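Pargate Teleop Sessions: Frequently Asked Questions

Thanks for signing up, or for thinking about it! Pargate is where people drive robot arms by hand and by remote control so that the arms can learn household jobs from them. We started with a couple of people sharing one controller in Clanorcombe and we still get excited when a new driver lands their first clean grasp. These are the questions that turn up most in our inbox. If yours is missing, write to us and we'll add it.

GETTING STARTED

Do I need any experience with robots?

None at all. Some of our best drivers came to us from pottery, sewing and bus driving. If you can wrap a present without swearing too much, you have the patience for it. Gamers tend to be quick on the controls for the first hour and then everybody else catches up.

What does "showing the robot" mean in practice?

You do the task, with the arm as your hand. Every movement you make is recorded along with what the arm's cameras see, and that recording is called a demonstration. Put enough demonstrations together and a learning program can start to pick out what they have in common: come in from above, slow down near the object, close the fingers, lift before moving sideways. We never write those rules down for it. They come from you, which I still think is one of the loveliest things about this work.

What's the difference between hand guiding and remote control?

With hand guiding (you'll also hear "kinesthetic teaching") you stand beside a real arm, hold it near the wrist and move it through the job. The motors go soft enough that you can push it about with two fingers. With remote control you sit at a desk or at your kitchen table and the arm follows a handset, a 3D mouse or a small leader arm that you move yourself. Hand guiding gives you a terrific feel for the joints. Remote control keeps your own arms out of the camera view, and it also works in simulation, so most of our recording is done that way.

Where do the sessions run?

Hand guiding is in person only, at our Clanorcombe workshop. Remote sessions can be done from anywhere with a decent connection.

How long is a session?

Two hours, with a break in the middle. Please do take the break. Tired drivers make wobbly demonstrations, and you won't notice it until you watch the replay.

IN THE SIMULATOR

Why practise in simulation first?

You can drop things. You can drive the gripper straight into a shelf, hit reset and have everything back where it was a second later. It takes away the fear, and people who aren't afraid of the arm move much more naturally. Simulated demonstrations are useful training data in their own right, too, so your practice may well end up teaching something.

Why are the layouts so strange?

We love this one. Our Chisholm set has 74 household layouts, and in many of them the objects are placed by a scatter program that has no opinion on where things belong. You may find yourself in a bathroom with a bowl on the closed toilet lid, and a wedge-heeled shoe and a red hat up on the tank next to the paper towel. Real homes are full of things in odd places, and an arm that has only ever seen a bowl on a bench can get badly confused when it meets one anywhere else. Odd layouts also push drivers to look properly before they move, and that care shows up in the recordings. 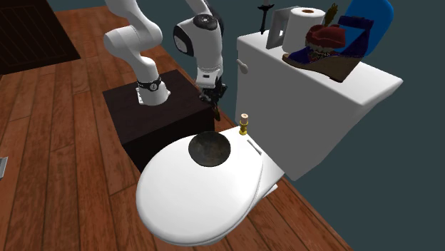 CONTROLS AND TECHNIQUE

Which way should I come at an object in a crowded spot?

Start high, with the fingers pointing down, and have a good look before you commit. On a toilet tank with a roll standing up in the middle and a shoe and hat jammed in beside it, a sideways approach will usually sweep something off. From above you get to choose your gap. Check the wrist as well as the fingers! It's the bulky part, and new drivers forget how far it sticks out.

What about tall, skinny things?

Low and slow. Anything thin and upright tips if one finger touches before the others. Centre the hand over it, come down most of the way, then close in small steps. If it starts to lean, open up, back off and try again.

And wide, shallow things like bowls?

Pick a spot on the rim and pinch, one finger inside and the rest outside. Trying to span the whole bowl looks impressive and mostly ends in a slide. Keep it level once it's up, even if it's empty, as the next layout might have something in it.

I can't judge depth on the screen. Any tricks?

Everyone struggles with this at first. Watch the shadow under the gripper where there is one, switch to the second camera view whenever you're unsure, and line up the fingertips with an edge you already know the height of, such as a lid or a benchtop. You can also tap lightly on the surface next to your target and come back up a little. Experienced drivers do it all the time.

Should I go fast or slow?

Go at the speed where you don't have to stop and think. Long pauses are hard to learn from: the camera view stays the same, the arm does nothing, and the program can conclude that doing nothing is the right answer. A steady, slightly lazy pace is ideal. Plan the whole move before you press record and you'll be surprised how smooth it comes out.

What do I do if I make a mistake halfway through?

Small mistake, keep going. A missed grasp followed by a calm second try is gold, as it shows the arm how to recover. Big mistake — something on the floor, the arm tangled up against its own base — stop, mark the take as failed and reset. Please don't delete failed takes. We keep them in a separate folder and they get used.

The arm froze and won't follow me. Is it broken?

Most likely it has reached the end of its reach or a joint limit. Move your handset back the way you came and it should pick you up again. If it doesn't, press the home button and start a new take. In the workshop, call a supervisor over and keep your hands clear until they've had a look.

DEMONSTRATIONS AND WHAT HAPPENS TO THEM

How many demonstrations does one task need?

It depends on the task, and the numbers wander all over the place. Our current target is 105 good takes per task, spread over several layouts and several drivers. A simple pick and place may be behaving itself long before that. Lids are another story. We have a soft spot for lids, but they're hard.

Why several drivers for the same task?

Everybody has habits. One person always comes in from the left, another lifts very high before moving off. A mix of styles gives the program more ways to succeed, provided each take is tidy in itself. You don't need to copy anyone. Do it your way and do it cleanly.

Can I see the robot try what I taught it?

Yes, and please do! We run try-outs in the simulator once a task has its full set, and everyone who recorded for it gets an invitation. Watching the arm make a little hesitating dip that you know is yours is a real thrill. It also fails plenty, sometimes in ways that have the whole room laughing, and then we go back and record the bits it got wrong.

Is my face or voice recorded?

No. A take holds the arm's joint positions, the gripper opening, your control inputs and the simulator or workshop camera views. In the workshop we point the cameras at the table and ask you to stay behind the taped line for remote takes. Hand-guided takes will usually show your hands and sleeves.

What software do I need at home?

A current web browser and our Prudanetti client, which handles the controller. It's a small download and the set-up page walks you through calibration. Plug in the handset before you open it, or it will sulk and tell you there's no device.

PRACTICAL BITS

Is there an age limit?

Drivers need to be 12 or older for simulator sessions, and anyone under 18 needs a parent or guardian with them. Workshop sessions on the real arm are for adults.

What should I wear to the workshop?

Closed shoes, nothing dangling at the wrists and long hair tied back. Leave rings and bracelets at home if you're hand guiding.

I'm left-handed. Will that be a problem?

Not a bit. Handsets can be mirrored in the Prudanetti settings under Grip. We'd welcome more left-handed drivers, to be frank, as your approaches come from angles we don't get enough of.

When do the next sessions open?

The next intake is in February. Simulator spots go up on the bookings page at 9 am, workshop spots at noon. If they've filled up, put yourself on the waitlist, as people do cancel and we fill gaps right up to the night before.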